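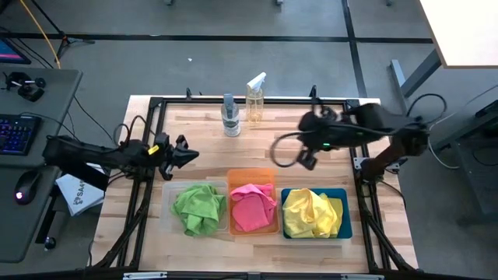
Halyna Kravets

Moin zusammen, ich mach das Ticket zu den Putztüchern nochmal auf, sorry! Status war "erledigt", aber bei mir fusselt es weiter, und zwar ausschließlich beim grünen Tuch. Zur Erinnerung für alle, die neu mitlesen: drei Kisten nebeneinander, Grün in der durchsichtigen, Rosa in der orangen, Gelb in der blauen. Dahinter die Sprühflasche mit dem gelblichen Reiniger (der von Vukton, 2 Kappen auf eine Füllung).

Was ich bisher probiert habe:

Weichspüler weggelassen. Hat beim gelben sofort geholfen, beim grünen null.

Statt bei 70 Grad nur noch lauwarm von Hand gewaschen. Auch nix, die Fusseln kleben danach immer noch auf der Holzplatte, vor allem wenn man gegen die Maserung wischt.

Anderer Reiniger, der von Procházka, den Nazar mir empfohlen hat. Riecht besser, das war's dann aber auch schon :-)

Nazar meinte im letzten Kommentar, die Tücher färben sich vielleicht gegenseitig ein und verlieren dabei Fasern. Glaub ich eher nicht, die liegen ja getrennt, und gewaschen wird bei mir auch getrennt. 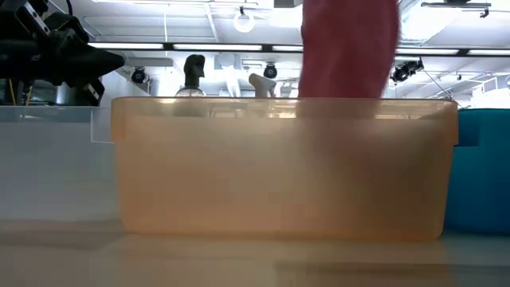
Zweites Problem, gehört eigentlich in ein eigenes Ticket, aber Marta hat gesagt, ich soll's hier mit reinschreiben: die Kisten von Girero. Ich hatte im Februar die Größe mit 22 Litern bestellt und bin mit der Form total zufrieden, nur sehe ich bei den durchscheinenden nie so richtig, wie dreckig das Tuch drin ist. Bei der orangen schimmert alles Rosarote bloß noch als bräunlicher Schatten durch die Wand, da kann man Flecken schlicht nicht erkennen, ohne das Tuch rauszuholen. Gibt's die Serie auch komplett klar? Auf der Bestellliste hab ich nur die bunten gefunden.

Nachtrag, 16 Uhr: Hab jetzt ein neues grünes Tuch aus der Packung genommen und ungewaschen getestet. Fusselt genauso! Also liegt's wohl an der Charge. Marta, kannst du bitte beim Lieferanten nachhaken, ob wir die grünen umtauschen können? Ticket lass ich solange offen, die Rechnung such ich morgen raus.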